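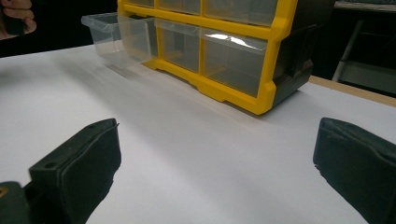
Workshop notebook, May – the Sunetti, treble side

Came in from Pirham in its original case, serial ending 537. Piano accordion, red celluloid, keyboard measures almost 405 mm end to end. Owner inherited it and wants it playable for a family do. No rush on the cosmetics, and she would prefer the case smell dealt with if there's any way to do it.

First play-through before opening anything. Air leak is bad. Bellows drop open under their own weight with no button pressed, well faster than they should. Top octave weak, F sharp in the middle octave silent on the draw and fine on the press. Low G rattles. Two keys sit proud of the rest. The clarinet switch works but the master doesn't return cleanly and has to be helped back with a thumb.

Pulled the bellows pins. One had been replaced with a cut nail, which came out eventually with the end nippers and a strip of leather under the jaw. Marked the rest on a card by position, same as always, as they are never quite the same length on these and it's a nuisance finding that out at the end.

Inside is drier than I hoped. Some mould bloom on the bellows lining in the bottom corners but the cardboard is firm. Brushed it off outside with a mask on. Left the bellows standing open by the window for the morning.

Wax

The wax is finished. It's gone the grey-brown colour and you can lift bits off with a thumbnail. On the second block three plates moved when I pressed on them, and the low G plate was held by one edge only, so that's the rattle. Somebody has been in before and dribbled new wax over the top of old wax, which holds for a year or so and then both layers let go together. There's no sense in patching. Full re-wax on the treble blocks, and I'll look at the bass separately once I've talked to the owner about money.

Plates off in order, block by block, tray lined with the gridded paper. Old wax scraped from the blocks with the brass scraper. Don't use the steel one on this job – the wood on these blocks is soft and I put a groove in one of the Stoststead ones last winter that I then had to fill.

Mix for the new wax is the usual beeswax and rosin with a small splash of linseed oil. I made it a bit softer this time. The last batch was brittle in the cold and I had two plates lift on an instrument that spent a night in the back of a ute. Melted in the double pot, strained through a bit of old stocking. Test bead on scrap bent without cracking after it had cooled, and broke with a dull edge when I forced it. Good enough. Wrote the proportions inside the cupboard door under the previous ones.

Leathers

Original leathers on the larger reeds are curled, most of them enough to see daylight under. That explains the slow speech on the low notes. The silent F sharp was the simplest fault in the whole box: the leather had come adrift at the glued end and folded itself over the slot. Replaced the lot on that side. I'm using the skin from the Cáceres supplier again. It's a bit thicker than the last lot, and for the small plates I had to skive it or it chatters. Cut with a fresh blade. Glued with shellac at the rivet end only, a small dab, and pressed under the glass while I did the next one.

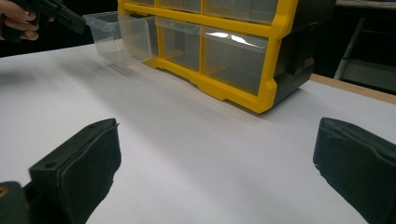 Left the top octave and a bit without leathers, which is how it was built. Checked the dust marks on the plates to be sure nobody had removed them. No glue residue at all, so that's original.

Springs on the mid-sized leathers: I've reused the old metal boosters where they weren't rusty and made up the rest from plastic strip. It shouldn't matter to the sound. If anyone opens this up later and wonders why they're mixed, that's why.

Rust

Light surface rust on a dozen or so of the middle reeds, all in the one area, so I'd guess a damp spot in the case lid. Used the fibreglass pen, strokes along the tongue toward the tip, a shim under the tongue every time. Two of the tongues have pitting near the rivet. I'm not happy about those but they ring, and I'd sooner leave a pitted original in than swap it for something out of the spares box with a different temper. Noted both on the chart so the owner can be told.

One tongue on the top block is cracked. You can hear it before you can see it – it goes dead and drifts flat the harder you push. Under the loupe there's a hairline from the left edge, a little above the rivet. That one does have to be replaced. I've got a near match from the dead student model, a semitone higher, so it wants taking down. Fitted it, riveted, centred it in the slot against the light. It touched on one side at first and took a few goes with the little wrench.

Tuning, first pass

On the bench bellows before going back in the box. The whole instrument has been pulled about over the years and the old file marks are ugly, deep cross scratches near the tips. Whoever did it was working fast. The worst note was the A below the middle, 19 cents flat on the press side, with its partner on the draw side near enough correct. Most of the others were within a reasonable distance of each other, just spread.

Reminder to self as I seem to relearn it every job: take metal from the tip to go up, from near the rivet to go down, check after every couple of strokes, and let the tongue cool off before reading it. A warm one reads flat and you end up chasing it. Also leave the radio off.

I've stopped the first pass deliberately short. Everything shifts when the blocks go back in the box, the low notes most of all, and there's no point being precise on the bench. Rough them in, wait a few days for the wax to settle, then do the fine work with the grille on.

Tremolo is the question. The second bank is sitting at a wide, old-fashioned beat, and not an even one. At the middle of the keyboard it's lively, and by the top it's closer to a doorbell. I could set it narrower and smooth the curve, which would make it more comfortable to listen to in a small room. Or I could keep the width as built and only fix the unevenness.
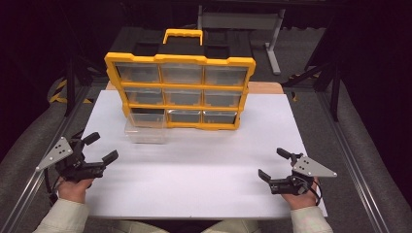 Cristóbal Sepúlveda thinks I should leave the width alone. His view, over the phone and then again in a long message, is that Sunettis of this age were tuned wet on purpose for dances, and that the few he's heard narrowed down sounded polite and a bit lost. He'd smooth the top end only, and he'd do it by bringing the high notes down toward the curve and leaving everything under the middle C where it sits. He also said to ask the owner what she remembers it sounding like, and I hadn't thought to.

Rang her after lunch. She remembers it as loud. She hummed something down the phone which didn't settle the matter but she did say her uncle played it outdoors mostly. So the width stays, and I'll do the top as Cristóbal suggests. Wrote the target curve on the back of the chart in pencil.

Air leak

Went looking with the blocks out. Three causes, in order of size. The gasket between treble box and bellows frame is flattened and has a gap at the corner by the chin switches where it was joined badly. Second, the pallets: the felt has hardened and the leather facing is polished where it meets the holes, and several don't sit flat. The two proud keys both had a pallet sitting cocked. Third, one bellows corner on the fourth fold, pinhole, only shows with a torch inside and the lights off.

New gasket cut from the chamois strip, mitred at the corners this time, with the join on the long side away from the switches. Pallets will all be refaced. Dull work and I've got a full evening of it ahead. Once they're on I'll level the keys, set the drop, and check there's at least 2 mm clear under the grille for the highest pallets at full travel. The previous repair had them tapping the mesh on a hard chord.

Corner pinhole patched from the inside with thin kid and hide glue. Clamped with a folded card and a peg. Not touching the outer tape, it's tidy and it's the original pattern.

Switches

The sticky master was old oil. Somebody oiled the slides, as people do. Cleaned them with spirit on a pipe cleaner, dried them, rubbed a little graphite on. Clicks back by itself now. Please don't oil slides.

Case

Vacuumed it, wiped it out with vinegar and water, then left it open in the sun with newspaper in it. Smell is down by maybe half. The lid lining has a tide mark right about where the rusty reeds would sit, so that fits. If it's still bad when I'm done I'll suggest she lets me strip the lid lining and put new felt in.

Still to do
Reface treble pallets, level keys
Blocks in, check clamps tight before tuning
Second pass on tuning, top octave curve
Leak test again, time the drop with the bellows hung
Open the bass side and look at the wax, then ring Pirham with a price
Order more skin, thin grade if they have it
Return the Stoststead people's tuning chart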